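Search recipes Go

Jan 2, 2018
By Ghislain Vachon

Grandico will ship its frozen chicken pot pie filling to school and hospital kitchens starting in February. The filling comes in 9 lb. bags, and one case serves 100. 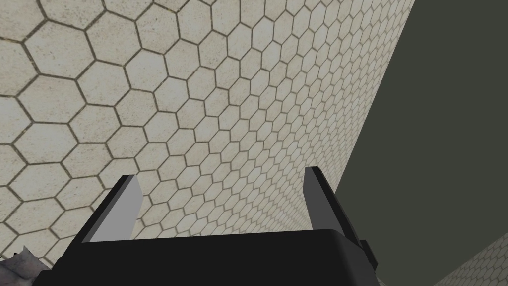

Trivlow, the company's distributor, is taking orders now under item 1013. Its Ouellet test kitchen, with a large wall of pale hexagonal tiles, will hold tastings for buyers through the month. A baked biscuit topping is sold separately.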